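Palace watchers and the tour that sold 2,724 tea towels

Nelly Marulanda has followed royal visits for most of her working life, first for a local paper and now for her own newsletter, Tello. She has stood behind more crowd barriers than she cares to remember. Ask her what a royal tour is for and she laughs before answering.

"Officially, friendship between nations," she says. "I've been hearing that since my first one. I'd like somebody to show me the friendship."

We spoke in January, after the crown prince and princess of Losance finished a visit that took them through Tindov and down the coast. The coverage was warm nearly everywhere. Marulanda's was cooler, and her inbox filled up with complaints.

"People think I dislike the couple," she says. "I've got no opinion of them as people, and how could I? I've had one handshake in all these years, and it was through a glove."

What bothers her is how little gets checked. When the princess wore a loose green coat on the first morning, three websites had her expecting by lunchtime. None of them named a source.
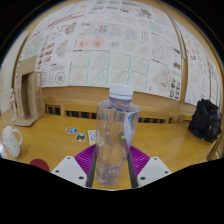 "A coat," Marulanda says. "It was windy. I was there, and I was wearing a loose coat too, and I can promise you I wasn't expecting anything except rain."

She went back through 318 articles published during the visit and looked for anything said on the record by the palace. She found 29 that had it. The rest leaned on "insiders," "friends" and, in one case, a body language expert who had worked from a single photograph. She does allow that palaces bring some of this on themselves.

"If you give reporters nothing but the color of a hat, they'll write about the hat, and then they'll write what the hat means. Patricio Barrios in the press office is perfectly polite. He returns every call. I've never hung up knowing more than when I dialed."

And the tea towels? The palace shop put out the figure of 2,724 sold, and it was repeated all week as a sign of public affection. Marulanda asked how many had been printed and how many went to hotels as welcome gifts. She is still waiting for an answer. 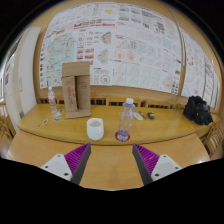 What the towns get out of it

Mayors like to talk about the boost a visit brings. Marulanda has asked several of them for numbers and says she mostly gets adjectives.

"In Latska they repainted the station front and left the side toward the parking lot alone," she says. "You can still see where the paint stops. A bakery owner there, Ulises Muñoz, told me his street was closed all morning and he threw out most of his bread. He waved at the car anyway. He said it seemed rude not to."

Would she cancel the tours, then? She takes a while over that one.

"No. Children get a morning off school and a flag. I'd just want the bill published, all of it, with the police hours included. If it's good value, print it and I'll say so."

She plans to cover the couple's next trip, if they let her on the list. Her application went in before Christmas, and Barrios has told her it is being looked at.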